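**Cruickshank asks Rasel to withdraw "resolved" notice on robot hand fault**

LULLPORT, August 23, 2023 – Cruickshank, the independent test shop for workplace machinery, is asking robot maker Rasel to take back its notice declaring the grip fault in the Gellton arm "resolved." Our own testing does not support that word, and we don't think buyers should rely on it.

The fault was first reported to us in April by a parts warehouse that uses the Gellton for sorting. On a stop command the arm is supposed to hold its position and keep its fingers where they are. In the reported case the arm held and the hand opened, and a steel casting fell next to a worker's foot. The worker was not hurt. Rasel called it a one-time event and blamed a loose connector.

We then ran 700 stop commands on a Gellton at our Lullport site. The hand let go in 50 of them. We tightened the connector as Rasel told us to, and the fault came back the same afternoon.

Rasel followed up with a software update and the notice. The notice says the update was "fully validated." We asked how many stops that meant, at what load, and on how many arms. The answer we got was 100 stops on one arm with nothing in the hand. A release fault in a hand that is carrying nothing is not much of a hazard, and we wonder why anyone would test for it that way.

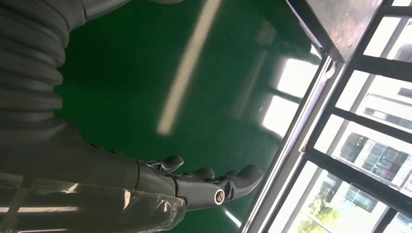

*Photo: Cruickshank, Lullport*

The hand has a thumb and fingers with thin linkages and small joint pins between the segments. Rasel's service bulletin spends two pages on wear in those pins. We have seen no evidence that pin wear makes a hand open on a stop command, and the bulletin offers none. It does tell owners to buy a replacement pin set.

"I've read the bulletin three times and I still can't find the cause in it," said Angus Rewi, head of testing at Cruickshank. "Maybe the update works. I'd be glad if it did. But they're asking people to stand beside this thing on the strength of a test with no weight in it."

Rasel has also said that the fault has "no safety impact when the arm is used as directed." The directions in question tell operators to stay clear of the hand at all times. They also tell operators to load it by hand. Both instructions are on the same page of the manual.

Cruickshank is asking Rasel to:

- withdraw the notice until a cause has been found
- repeat its tests with a loaded hand, on more than one arm
- publish the results, including any failures
- tell every Gellton owner about the April report

Until then, we suggest owners keep people out from under and beside the arm whenever it is carrying a load, whether or not the update is installed.

Our test log covers the stops made before the update. Testing of the updated software has started, with another 50 loaded stops planned as a first step. We will release those results whichever way they go.

Requests for the log can be sent to the Cruickshank press desk in Lullport.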